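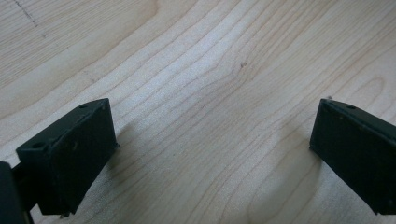 What's the best way to finish a pale wooden tabletop so it stays pale? Use a clear water-based finish, put it on thin, and leave the oil for darker timber.

It took me most of a term to get to that answer, so the rest of this report is how I got there (with a fair bit of sanding along the way!). My project was a study desk for my bedroom, and the top was the part I cared about. I wanted a light colour, something close to maple or birch, with the grain left showing.

Choosing the wood

I went to Silside with Mum and looked through the whole rack. Most of the pale boards had dead straight grain, very neat and a bit boring. I wanted long curvy lines that bend and bunch up and then spread out again, and maybe a loop or two, like the contour lines on a bushwalking map. Miyuki Uchida in my group reckoned a plain board would be easier to sand evenly, and she was probably right, but I've got to sit at this thing every night. The wood cost me $75, my biggest expense by a mile.

Testing finishes

I cut 14 offcuts and tried the finishes on those first. The oil brought out the grain beautifully but turned everything honey coloured. Wax looked great until I put a mug on it. The water-based one barely changed the colour, though it did make the surface furry after the first coat. Ms Oravec told me that's normal, you just rub it back lightly and keep going. I ended up doing 5 coats on my favourite test piece, which was overkill, three would've been plenty.

What I'd change

I'd sand with the grain from the start. With curvy figure the direction keeps shifting on you, and I got lazy and went straight across on one of my offcuts. The scratches didn't show until the finish went on, then wow, did they show. I'd also mark out with a softer pencil and a lighter hand, as hard pencil leaves a groove that an eraser won't touch.

I still haven't decided on the legs. Kanako Sugawara wants me to try tapered ones, so that's my job for the holidays.

Recent student projects
Bandeck: a folding bench for the balcony
Oratile's spice rack, start to finish
Golob stool, second attempt
Janelle Sebastian: a bookshelf without screws

Contact the workshop | © Pliltavitz Student Projects | Back to top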